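Fond noir (toile)

Un fond noir est une pièce de tissu sombre et mat, tendue ou suspendue derrière un plan de travail, une table ou une estrade, et dont la fonction est de ne pas se faire remarquer.
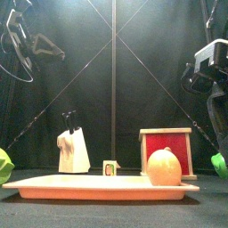
Le terme désigne à la fois l'étoffe et l'installation complète, c'est-à-dire le tissu, la structure qui le porte et les accessoires qui l'empêchent de tomber. On le rencontre au théâtre, dans les studios de prise de vue, dans les musées, dans les ateliers et dans un nombre surprenant de salons où quelqu'un vend de la vaisselle en ligne. Les professionnels parlent aussi de pendrillon lorsqu'il est étroit et placé sur le côté d'une scène, de rideau de fond lorsqu'il en occupe toute la largeur, et de « borgniol » lorsqu'ils veulent être compris d'autres professionnels.

Sommaire
1 Terminologie
2 Matières
3 Structure et haubanage
4 Éclairage
5 La table
6 Entretien
7 Fabricants et modèles
8 Critiques
9 Voir aussi

Terminologie

Le mot « fond » s'emploie en français pour presque tout ce qui se trouve derrière autre chose, et la précision « noir » ne règle qu'une partie du problème. Les catalogues distinguent volontiers le noir, le noir profond, le noir absolu et le noir studio, qui correspondent dans bien des cas au même rouleau vendu à des prix différents. Les régisseurs, moins sensibles à la métaphysique, s'en tiennent à « la noire » pour la toile et à « le noir » pour l'obscurité totale du plateau. La confusion entre les deux a provoqué quelques silences gênés en répétition.

On évitera de confondre le fond noir avec le cyclorama, toile claire destinée à recevoir de la lumière, et avec la bâche, qui n'est destinée à rien de tout cela mais que l'on utilise quand le budget est épuisé.

Matières

Le tissu le plus courant est le molleton de coton gratté, dont la surface duveteuse piège une partie de la lumière. Elle piège avec la même efficacité les poils d'animaux, les fils, la sciure et la craie. Son grammage se lit au mètre carré : les qualités légères laissent deviner ce qui se trouve derrière, les qualités lourdes découragent la personne chargée de les accrocher.

Le velours absorbe mieux la lumière que le molleton, à condition d'être posé dans le bon sens. Le poil possède en effet une direction, et deux lés cousus tête-bêche présentent deux noirs différents, séparés par une couture que l'on ne verra plus jamais autrement que comme une erreur. Les fournisseurs recommandent de vérifier le sens avant la coupe. Les forums spécialisés montrent que cette recommandation est surtout lue après.

Les toiles synthétiques, plus légères, se froissent peu et sèchent vite. Elles ont pour principal défaut un léger brillant, invisible au magasin et fort apparent dès qu'un projecteur s'en approche. Le papier en rouleau est réservé aux surfaces modestes et aux personnes calmes.

Dans les lieux recevant du public, les textiles de scène doivent satisfaire à des exigences de réaction au feu, attestées par un procès-verbal de classement. Ce document est conservé dans un classeur dont l'emplacement varie selon l'interlocuteur. Un traitement ignifuge appliqué en surface peut s'atténuer au lavage, tandis qu'une fibre non feu dans la masse conserve ses propriétés.

Structure et haubanage

Un fond peut être cloué à un mur, pincé sur une perche ou noué à un portique. Les toiles de scène portent en tête des œillets et des nouettes, rubans de coton que l'on attache à la perche par une rosette et que chacun défait en tirant sur le mauvais brin. Le bas reçoit un fourreau dans lequel se glisse un tube ou une chaîne de lestage. Sans lest, le tissu ondule au moindre courant d'air et retrouve sa vocation première de rideau.

Les structures autoportantes se composent de montants verticaux réunis par des traverses. Un rectangle de tubes assemblés aux angles a une tendance naturelle à devenir un parallélogramme, phénomène connu des charpentiers depuis fort longtemps et redécouvert à chaque montage. On y remédie par une triangulation, souvent au moyen de deux câbles tendus en diagonale et formant une croix, dite croix de Saint-André. Un câble ne travaillant qu'en traction, il en faut un dans chaque sens : lorsque la structure penche à droite, l'un se tend et l'autre attend son tour.

La tension se règle à l'aide de ridoirs, ou tendeurs à lanterne. L'appareil comprend un corps central et deux tiges filetées, l'une à pas droit, l'autre à pas gauche ; en tournant le corps, on rapproche ou l'on éloigne les deux extrémités. Le réglage se fait en alternant d'une diagonale à l'autre, par petites quantités. L'usage consistant à serrer la première à fond puis à compenser avec la seconde donne un cadre très rigide et parfaitement de travers. Une fois la géométrie obtenue, on freine les ridoirs par un contre-écrou, une goupille ou un bout de fil de fer, selon les moyens de la maison.

La question de savoir si les câbles doivent passer devant ou derrière la toile divise les praticiens. Derrière, ils disparaissent, mais ils frottent contre le tissu et deviennent pénibles à régler. Devant, ils restent accessibles et dessinent sur le noir deux lignes fines que l'on s'habitue à ne plus voir. Les visiteurs, qui n'ont pas eu le temps de s'habituer, ne voient qu'elles.

Éclairage

Aucun tissu du commerce n'est réellement noir. Il renvoie toujours une fraction de ce qu'il reçoit, et un projecteur placé trop près y fait apparaître un halo gris ou bleuté, plus marqué en face de la source et s'éteignant vers les coins. La correction classique consiste à éloigner le sujet de la toile. Les manuels conseillent 2 mètres de recul, ce qui suppose une pièce dont la profondeur dépasse celle de la plupart des pièces.

À défaut de recul, on peut couper le faisceau au moyen de volets, employer un nid d'abeilles ou descendre la source sur le côté. On peut aussi admettre que le fond soit gris foncé. Cette dernière méthode, peu coûteuse, est la plus répandue.

La poussière joue en éclairage rasant un rôle considérable. Une toile qui semblait propre sous un plafonnier révèle, à la lumière latérale, l'histoire complète du local.

La table

Le fond noir est rarement seul. On dispose devant lui une table, dont le plateau pose à son tour un problème de couleur. Un plateau blanc renvoie la lumière vers la toile et annule une partie de la dépense engagée. Un plateau noir brillant double chaque objet d'un reflet. Le gris foncé mat constitue le compromis habituel : il sépare le plan horizontal du plan vertical, marque peu et laisse aux objets colorés, en particulier aux rouges, une présence que leur qualité ne justifie pas toujours.

La ligne de rencontre entre la table et le fond, appelée horizon par les photographes, doit être droite. Elle l'est presque. L'œil relève un défaut très faible à cet endroit alors qu'il tolère sans broncher une étagère domestique franchement inclinée. On cale donc les pieds de la table, puis on retouche les ridoirs, puis on recale les pieds.

Entretien

Le brossage se fait à sec, de haut en bas et dans le sens du poil. Le rouleau adhésif convient aux petites surfaces ; sur un rideau entier, il relève de la pénitence. Le lavage en machine est déconseillé pour le coton, qui rétrécit, et pour les toiles ignifugées en surface. Le fer à vapeur efface les plis à condition d'être tenu à distance, le contact direct laissant une trace lustrée en forme de semelle.

Le pliage fait l'objet d'une doctrine stable. La toile se plie en deux dans la largeur, tête contre tête, endroit à l'intérieur, jusqu'à obtenir un paquet portant à l'extérieur l'étiquette de dimensions. Cette étiquette est le seul moyen de distinguer deux toiles noires dans un local de stockage, et elle est écrite au feutre noir.

Fabricants et modèles

La maison Indard propose un molleton gratté de référence 413, apprécié pour sa matité et redouté pour ses peluches pendant les premières semaines. Son successeur, la référence 504, plus lourd, a fait disparaître les peluches ainsi qu'une partie de la clientèle, qui ne parvenait plus à soulever le carton. Semex fabrique des cadres démontables à croix de câbles ; la notice du modèle 222 présente l'étape du haubanage avant celle du montage des traverses, inversion corrigée par un feuillet daté du 7 avril 2018 et glissé à la fin de la notice.

Odera commercialise des toiles synthétiques prêtes à poser, livrées pliées en seize, et dont les plis forment un quadrillage régulier d'une grande constance dans le temps. Jarken, surtout connu pour sa visserie, fournit les ridoirs de plusieurs de ces systèmes. Son catalogue de mars les classe à la rubrique « divers ».

Critiques

On reproche au fond noir d'être triste, de retenir la chaleur et de rapetisser les locaux. Ses défenseurs répondent qu'il masque les tuyaux, les prises et la couleur des murs, argument auquel les occupants de bâtiments administratifs se montrent sensibles. Le débat avec les partisans du fond gris moyen reste ouvert, chaque camp soupçonnant l'autre de ne pas savoir régler un projecteur.

Un reproche plus sérieux concerne ce qui s'accumule derrière. L'espace compris entre la toile et le mur n'appartient à aucun inventaire et reçoit, au fil des mois, cartons vides, rallonges et chaises à trois pieds. Il convient de le dégager régulièrement, en particulier lorsqu'une issue de secours s'y trouve.

Voir aussi

Pendrillon
Cyclorama
Croix de Saint-André (construction)
Ridoir
Molleton
Rouleau adhésif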